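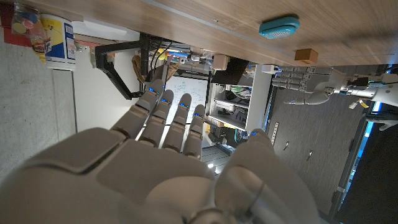
Right hand from the wrist camera, left hand coming in from the side

Wrist camera view is mostly palm after refitting the hand, what did I miss?
Posted by Trendudum, 5 August 2021

Hi all! I look after a two-handed bench robot and I love this thing. After 253 hours I took the right hand off to clean the wrist coupling and put it back by the book. The blue lights by the fingertips are on and it homes without errors, but the palm now fills the lower half of the view and I'm sure I used to see more of the room over it. Is the camera tilted, or is the hand on wrong? I also can't remember the bolt order for the coupling.

Valentina Painemal
Ooh, I had this one in May! Check the camera bracket first. On mine the little clamp had slipped while I was wrestling with the coupling (it's easy to lean on it with your thumb). Loosen the clamp, open the hand flat, tilt the camera until the fingertips sit where they do in your old calibration shots, then tighten and rerun the hand-eye calibration. Don't skip that last bit, or every grasp lands short! There are 4 coupling bolts and you go crosswise, snug first, then a second pass to full torque. While you're in there, flex the wrist end to end by hand with the power off and watch that the cable doesn't pull.

Lencombe
mine looks like that too and it picks fine. I'd leave it

Ilham Goh
Valentina has it. I'd add a paint-pen line across the clamp once it's right, so next time you can see a slip at a glance. I regrease the coupling every 575 hours and it still runs beautifully!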